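Does folding joggers in thirds really save drawer space?

Reading time: 2 minutes
Last updated: March

Serik

I keep being told that if I fold tracksuit bottoms "properly" they will stand up in the drawer like books and I'll suddenly have masses of room. I have my doubts. I own far too many pairs (my other half would say that's the real issue) and the drawer won't shut. At the moment I fold them in half, in half again, and stack them.

I've watched several videos and they all use thin leggings or brand new chinos, which would stand up if you looked at them sternly. Mine are thick cotton, some with printing on the leg, most with a drawstring. Has anyone done this with heavy joggers and still found them upright a week later? I'd also like to know if folding across a print ruins it, as I've read both yes and no.

Please don't tell me to buy drawer dividers. I bought 2 sets and neither fitted.

Rustad

I was as doubtful as you are and I still think the space saving is oversold. The same cloth takes up the same room however you arrange it. What you do get is being able to see every pair without digging, and a stack that doesn't slump against the back of the drawer and jam it. For me that was enough to keep doing it, but I wouldn't call it life changing.

With heavy joggers the folding matters less than the flattening. Most people pick them up by the waist, give them a shake and fold in mid-air, then wonder why the bundle is fat at one end. Use the bed. A fluffy blanket on top is fine for this, although a bare table gives you a sharper edge.

Step one: lay them flat

Put them down sideways across the bed with both legs pointing the same way and pull the waistband out to its natural width. Tie the drawstring in a bow before you start, or the ends work their way out of the bundle and you'll be forever tucking them in. Smooth from the waist towards the cuffs. I do my black pair with the letter on the thigh like this, and a leg will still bulge or throw up a long curved fold if you don't go over it with your palm.

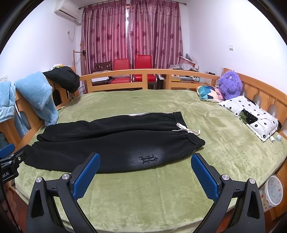 Step two: one leg over the other

Bring one leg across so the outer edges line up. The crotch will stick out in a point. Fold that point back in so you have a straight strip, and don't skip it, as it's what makes the finished thing lean.

Step three: thirds, with a gap

Fold the cuffs up towards the waist but stop a few fingers short of the band. Then fold the strip in thirds, starting from the folded end. The waistband goes last and holds the lot together, more or less. Stand it up on the bed. If it flops, do it again tighter, and if it flops a second time the fabric is too soft and you should lay that pair flat at the bottom of the drawer.

On the print: I try to keep the hard crease off it. I can't prove a crease does harm in a drawer. I've had one letter crack, but that pair had been through the tumble dryer more times than I'd like to admit, so I wouldn't blame the folding. Wash them inside out and see how you get on.

As for a week later, mine stay up as long as the drawer is fairly full. Take three pairs out and the rest lie down. The videos never show you a half-empty drawer, do they?

Skostov

just roll them. takes 10 seconds and they fit anywhere. been doing it for years. dont see why trousers need to stand up

Driltska

Rolling is fine for thin ones, but thick joggers make a roll as fat as a loaf and my drawers are shallow. Measure the inside height of yours before you bother with either method. Mine wouldn't close on anything folded in thirds, so I had to go to quarters, and then they fell over. I hang them on the back of the door now.

I'd also question keeping that many pairs in one drawer. I know you didn't ask.

81 people found this page useful

Contact us | Copyright the page's contributors | Back to top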